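Besuch bei Trukumel: Wärmebehandlung von Buchenholz und Feuchtemessung im Werk

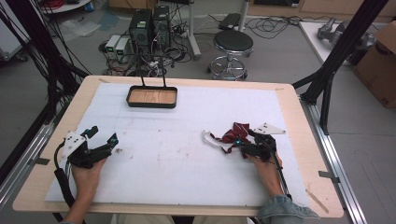
Arbeitstisch mit weißer Auflage und flachem Tablett, schwarzer Rand, Boden in heller Holzoptik.

Der Rundgang begann um 9.30 Uhr am Rundholzplatz. Trukumel verarbeitet überwiegend Rotbuche, daneben Esche in kleineren Losen. Das Holz wird eingeschnitten, gedämpft, technisch getrocknet und zu Leisten und Kleinmöbelteilen weiterverarbeitet. Durch den Betrieb führte Anika Delacroix, zuständig für Trocknung und Qualitätssicherung.

Dämpfen und Trocknen

Gedämpft wird ungesättigt bei Temperaturen unter 100 °C. Die Dauer richtet sich nach der Brettdicke; für 46 mm starke Ware sind im Februar längere Zyklen vorgesehen, da das Holz teilweise gefroren in die Kammer kommt. Der rötliche Farbton ist von den Abnehmern gewünscht, Abweichungen innerhalb eines Stapels gelten als Reklamationsgrund.

Die Trockenkammern arbeiten mit Frischluft-Abluft-Technik und Wärmerückgewinnung. Eine Charge der genannten Dicke verbleibt 834 Stunden in der Kammer. Die Endfeuchte ist mit 8 % vorgegeben. Geregelt wird über die mittlere Holzfeuchte aus sechs Elektrodenpaaren je Stapel und die Gleichgewichtsfeuchte der Kammerluft. Nach dem Trocknungsende folgt eine Konditionierphase zum Abbau der Schalenspannungen. Die Gabelprobe wird weiterhin von Hand gesägt und nach 24 Stunden beurteilt.

Die Kammersteuerung stammt von Lorkar und wurde im vergangenen Jahr erneuert. Ignacio Hutchins erläuterte die Parametrierung. Kritisch ist der Bereich um die Fasersättigung: Wird das Trocknungsgefälle dort zu früh angehoben, treten Innenrisse auf, die erst beim Hobeln sichtbar werden. Auf Nachfrage nannte er einen Ausschuss von unter drei Prozent, ohne Aufschlüsselung nach Holzart.

Zuschnitt und Lager

Die Zuschnittlinie fasst 288 Programme, von denen nach Auskunft des Betriebs nur ein Bruchteil regelmäßig läuft. Äste und Rotkern werden durch Anzeichnen mit Leuchtkreide markiert und anschließend gekappt. Kurzstücke gehen in die Keilzinkung, Reststücke unter 150 mm in die Feuerung der Dampferzeugung.

Im Zwischenlager wird das Klima auf 20 °C und 45 % relative Luftfeuchte gehalten. Die Befeuchtung erfolgt über Hochdruckdüsen mit vollentsalztem Wasser. Ein Stapel stand näher an einer Düse als die übrigen; die Kontrollmessung ergab dort 9,1 %.

Offene Punkte

Nicht besichtigt wurde die Oberflächenabteilung. Die Angaben zum spezifischen Wärmebedarf der Kammern will Frau Delacroix schriftlich nachreichen. Ende der Führung war um 12.15 Uhr.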